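The apartment in Saltside had one good thing going for it, and that was the price. Everything else about it leaned a little. The floor leaned, the stove leaned, and by the second week I was leaning too, usually in the kitchen doorway with a dish towel over my shoulder, looking at three boxes I hadn't opened yet.

My aunt had left me her kitchen things. Just the kitchen things, mind you. The house went to my cousin and the car went to my cousin's dog, more or less, and I got three boxes with KITCHEN written on them in her big slanting capitals. She'd run the coffee counter at Lumbantobing for most of her life, so I figured there'd be something decent in there. A heavy pan, maybe. Those little spoons.

I opened the first box on a rainy night in June and it was all packing paper. I mean it, I went elbow-deep and came up with a fistful of the Skenari classifieds, and then another fistful, and then, way down in the corner, one plastic wine glass. Bright green. The kind you take to a beach. I laughed so hard I had to sit on the floor.

I knew that glass, is the thing. She used to drink ginger ale out of it on the back steps, and when she was finished she'd turn it over and set it down on its bowl, foot in the air, and that meant she was done talking for the evening. You could be in the middle of telling her the worst thing that ever happened to you. Over went the glass. Good night, sweetheart.

The second box was better. It had the cup stand in it, the shiny metal one with the twisted post and the curly hooks, wrapped in a bath towel. I'd always wanted that stand when I was a kid (I thought it was a tree from a castle). She'd let me polish the round mirror it stands on, and I'd bend down close and look up my own nose for as long as she'd let me. Box three was the shelf rack, two tiers, white slats with those blue comb-looking pieces on the sides, and a note that said only "goes together easy," which was a lie.

It took me most of the night. I put the slats in backward and then I put them in backward the other way. The man downstairs thumped on his ceiling once, and I thumped back, because we have that kind of friendship. But by the time the rain quit I had the rack standing up straight and the cup stand next to it and the green glass next to that, turned over, the way she'd have left it.

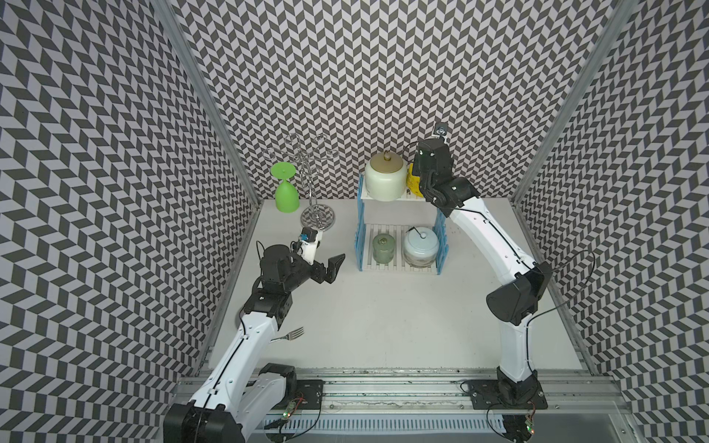

*The cup stand, the rack, and the green glass with its foot in the air.*

I didn't have any cups to hang, by the way. I'd been drinking out of a jar. So the next morning I took the bus to Noris, the secondhand place behind the station, and told the woman at the register I needed cups with good handles, the kind that could hang from a hook and not come sailing down on me in the night. She looked at me for a while and then went in the back. I could hear her moving things around. She came out with a tray of the ugliest cups I've ever seen in my life, brown with a sort of mustard drip, and said I could have the lot if I'd just please get them out of the building.

I carried them home on my lap. Every time the bus hit a bump they all said something to each other.

I was washing the last one when my cousin called. He wanted to know if there'd been anything valuable in the boxes, and he asked it in that light voice people use when they've been thinking about a thing for days. I told him there was a cup stand and a rack. I told him about the packing paper. He asked if that was all, and I looked over at the green glass and dried my hands, finger by finger, and took my time about it.

"That's all," I said.

He started in on the house then, the gutters and what the roofer wanted, and the dog, who was apparently getting carsick. He's not a bad guy. He just goes on. I listened to the whole business of the gutters, and when he got back around to the roofer I filled up the green glass with ginger ale, drank it down standing at the sink, and turned it over on the counter.

"Good night, sweetheart," I told him, and it wasn't even noon.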